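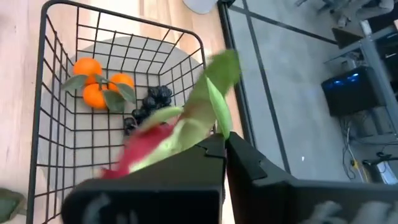
腕部相机视角:夹着火龙果往黑色铁丝篮里放,篮里已经有橘子和葡萄

用了将近四个月,终于可以坐下来写这篇了。先说结论给赶时间的朋友:Akaver 这套抓取软件,感知部分我很喜欢,规划部分能用,日志和回放工具好到我愿意为它单独掏钱,标定向导嘛……我们后面慢慢骂。

先交代一下背景。我在一个很小的实验室里做水果分拣和装篮,主要工作就是让机械臂认出桌上的水果,挑一个夹取姿态,放进篮子里,不压坏别的东西。之前这条线上的软件是自己拼的:相机驱动一套,分割网络一套,规划器又是一套,中间拿脚本粘起来。能跑,但每次有人升级一个库,整条线就要瘫半天。三月的时候实在受不了了,申请了 Akaver 的授权,把感知、抓取生成、运动规划和日志一次性全换掉。

注意我买的是完整版,带 Lonimel 那个抓取姿态插件。Lonimel 是单独收费的,官网的价格页写得很含糊,我当时以为是包含在内的,结果装完了发现菜单是灰的,又走了一遍采购流程。想买的朋友记得先问清楚。

安装

安装本身没什么好说的,比我预想的顺。一个安装包,一个授权文件,机械臂型号从列表里选,相机从列表里选,然后它会自己去拉对应的驱动。我们的工控机系统版本有点旧,它提示了一句,但没有硬拦着,这点好评。我最烦那种版本差一个小数点就死活不让装的软件。

第一次启动大概要等一阵子,它要编译推理引擎,界面上只有一个转圈,没有进度,我还以为死机了,重启了一次,结果又从头编译。后来翻文档才看到有一行小字说首次启动请耐心等待。朋友们,这种话请写在转圈的旁边!

标定

好了,来骂标定向导。

手眼标定的流程是:贴标定板,机械臂走一串预设姿态,每个姿态拍一张,最后解算。听起来很标准对吧。问题是预设姿态是写死的,按它自己假想的工作台来,我们的桌子边上有一条导轨,有两个姿态会让手腕直奔导轨而去。我第一次跑的时候手一直按在急停上,果然按下去了。向导里没有地方可以跳过某个姿态,也没有地方可以加障碍物(障碍物是在规划模块里加的,标定向导根本不读)。最后我是去配置目录里找到了姿态文件,手工改的。改完以后一切正常,标定结果也很稳,重投影误差我很满意。所以算法是好的,只是外面那层壳子做得太想当然了。

腕部相机的话还有一个小坑:夹爪会一直占着画面下方一大块。Akaver 有一个自遮挡掩膜的功能,会根据夹爪模型和当前开合度把手指那部分抠掉,不送进分割。默认是关的。我不理解为什么默认是关的。没开之前它隔三差五把手指尖识别成一个细长的黑色物体,还很认真地给出了抓取姿态,等于是让夹爪去抓自己。开了以后就再没见过。

感知

感知是整套软件里我最喜欢的部分。

我们最头疼的一直是叶子。橘子带叶子的时候,旧的分割网络会把叶子当成单独的东西,或者把一个橘子切成两半,中间一片叶子隔着,它就报两个橘子。你看上面那张图,篮子里三个橘子挤在一起,灰绿色的叶子夹在中间还往外伸,这种画面以前我看了就叹气。Akaver 的模型在这种情况下多数时候能把果子一个一个分出来,叶子单独归到一个附属类里,而且这个附属类可以设置成参与碰撞检查或者不参与。我设的是不参与,叶子碰一下没关系。

葡萄就又是另外一回事。一串葡萄到底算一个物体还是很多个?它的做法是给一个合并阈值的滑条,往右拉就倾向于并成一串。我拉到靠右的位置以后,整串识别基本没问题了,代价是挨得很近的橘子偶尔也会被并到一起。滑条是全局的,不能按类别分开设!这个需求我提了工单,回复说记下了。好吧。

还有深色发亮的东西,像这种黑葡萄,每颗上面都有一点反光,深度图一向是坑坑洼洼的。Akaver 会用彩色图的边界去补深度,补出来的表面比较平滑,看着像模像样。不过我要提醒一句,补出来的深度在界面上和实测深度是一个颜色,默认分不出来。要去显示选项里勾上“标出推断区域”。强烈建议勾上,不然你会对自己的点云产生一种不该有的信心。

铁丝篮是另一个老大难。网格状的东西,相机一会儿看到铁丝,一会儿透过去看到下面的桌面,深度在两个值之间跳。我试过让它自动重建篮子,效果很差,篮壁上全是洞,规划器就觉得可以从洞里穿过去。后来老老实实按尺寸建了一个容器模型,顶上开口,四壁当实心处理,问题就没了。软件里自带一个容器编辑器,圆角矩形几下就拉好了,这个编辑器我给满分。位姿跟踪也还行,篮子被人碰歪一点它能跟上,碰歪很多就要重新点一下初始化。

抓取姿态(Lonimel 插件)

Lonimel 的思路是先生成一大堆候选,再按打分排序。打分项可以自己调权重:稳定性、离障碍物的距离、接近方向、对表皮的压力等等。界面上每个候选都画成一个小夹爪,颜色从红到绿,鼠标放上去能看到每一项各得多少分。调参的时候非常直观,比我以前对着一堆数字猜要舒服太多了。

拿火龙果举例吧,这家伙的形状对算法很不友好,身子是圆滚滚的,外面又支棱着一片一片的鳞片。默认权重下插件特别喜欢去夹鳞片,薄、平、两面平行,从几何上看简直是完美的夹取对象,打分高得离谱。它不知道那东西是软的。图里那一下,两个指尖就是合在一片浅绿色鳞片的根部附近。解决办法是给火龙果单独建一个类别配置,把最小夹持厚度调上去,薄片候选就会被过滤掉。调完之后候选少了很多,有些摆放角度下甚至一个候选都没有,它就会停下来等人。我现在是两套配置换着用,还没找到一个两头都满意的值。

这个最小夹持厚度的参数藏在高级设置的第二页,名字翻译成了“细度下限”,我找了好久。中文界面的翻译整体是能看的,但是参数名这一块建议对着英文版用。

规划和控制

规划中规中矩。空旷的地方走得漂亮,轨迹圆滑,不会有那种莫名其妙绕一大圈的动作(旧规划器的拿手好戏)。进篮子的那一段要挑剔一些。手里拿着东西的时候,它会把被抓物体的包围体附加到夹爪上一起做碰撞检查,这是对的,可是包围体默认用的是长方盒子。火龙果这种斜着夹、两头伸出来的,盒子一套就大得夸张,然后规划器告诉你没有可行路径。明明肉眼看着能放进去!改成凸包以后就好了,计算时间长一点,我能接受。

还有一个我觉得设计得很贴心的地方,放置的时候可以设“已有物体避让”,它会在容器里找空一点的位置,尽量不往已经放好的水果上压。篮子里东西少的时候选位相当合理。篮子快满了就开始犹豫,会反复重新规划,最多试 7 次,然后报错。7 这个数也是写死的。说真的,谁家的软件写死这么多东西啊。

速度方面,移动物体时它会自动降速,降多少跟你给物体设的质量和易损等级有关。我把葡萄设成最高等级,慢是慢了点,心里踏实。不过要注意:降速只管机械臂,腕部相机的曝光是不跟着变的。手臂在动的时候拍出来的画面,夹着的东西照样会糊。如果你像我一样想用腕部画面在移动中做在手检测,要么把曝光时间压下来多打点光,要么让它在篮子上方停一下再拍。我选的是停一下。流程编辑器里加一个等待节点就行,拖进去,连两根线,完事。

力控这块我用得不深,只用了夹爪的力上限和接触停止。接触停止偶尔会误触发,多半是线缆拽了一下手腕,这个怪不到软件头上。

日志和回放

终于说到我最想夸的部分了!!

Akaver 自带的记录工具叫 Sedeta,每一次抓取会自动打一个包:相机画面、深度、分割结果、所有候选姿态和打分、选中的那个、规划的轨迹、实际执行的轨迹、夹爪开合,全部按时间轴对齐。打开以后就是一条时间线,拖到哪儿就看到哪儿,左边是当时相机看到的,右边是三维视图里机器人以为的世界。两边一对照,很多问题一眼就明白了。

到写这篇为止我攒了 2237 条记录,占了不少硬盘,但是搜索依然很快。可以按类别搜,按失败原因搜,按打分区间搜,还可以组合。比如“火龙果,放置阶段报错,候选数小于某个值”,回车,一列就出来了。以前排查这种问题要翻一下午的文件夹,现在喝口水的工夫。

更厉害的是离线重跑。选一条旧记录,换一套参数,它会用当时的传感器数据重新算一遍感知、候选和规划,然后和原来的结果并排给你看。前面说的火龙果厚度参数,我就是这么调的,坐在工位上调,机械臂那边都不用开电。当然执行那一步重跑不了,夹不夹得住还是要上真机试,这个得有数。

要说缺点,导出功能比较弱。只能整条导出成它自己的格式,或者导出视频。想把某一帧的图和标注拿出来给自己的网络做训练,要自己写脚本去拆包。格式文档倒是有,写得还算清楚,我写了一个小脚本就搞定了,不会写代码的同事就比较难受。

跟 Dunleavy 比一比

有朋友肯定要问为什么不选 Dunleavy。我试用过他们的试用版,也认真考虑过。Dunleavy 的界面漂亮得多,流程编辑器更顺手,标定向导甩 Akaver 好几条街(人家可以跳过姿态!)。如果你做的是纸箱、瓶子这类规规矩矩的东西,我会直接推荐 Dunleavy,新人上手快,出错提示也写得像人话。

但是我的水果它搞不太定。带叶子的橘子分不开,葡萄在它眼里是一团说不清楚的东西,附属类的概念也没有。日志也只存结果,不存候选,出了问题你只知道它选了哪个,不知道它为什么没选别的。对我来说这一条就够了。

客服

工单一般隔天有回复,技术水平不错,能看出来回我的人是用过机械臂的。就是凡是涉及写死的参数,回答都是同一句“已记录,后续版本考虑”。我一共收到好几次了,快会背了。

最后零零碎碎记几条,给准备入手的人:

Lonimel 要单独买,采购单上一起写掉,别像我一样跑两趟。
装完第一件事,打开自遮挡掩膜。第二件事,勾上标出推断区域。
标定之前先去看一眼预设姿态文件,桌边有导轨、支架之类东西的尤其要看。
网格篮子别指望自动重建,自己建模型,十分钟的事。
手里物体的包围体改成凸包。
硬盘买大一点,Sedeta 很能吃。
合并阈值调好以后截个图存着,升级会把它重置回默认值。我中过一次招,那天上午所有的葡萄都变成了一颗一颗的,候选姿态铺了满屏,电脑风扇响得隔壁都过来看。

评分的话,感知四星半,抓取插件四星,规划三星半,日志五星,标定向导两星(看在解算结果准的份上)。总分给四星。授权到期我会续,前提是涨价别太狠。

发表于 2018年7月5日

补充一下:有人私信问能不能只买 Sedeta 配自己的感知用。我问过客服,目前不行,必须跟主程序绑在一起。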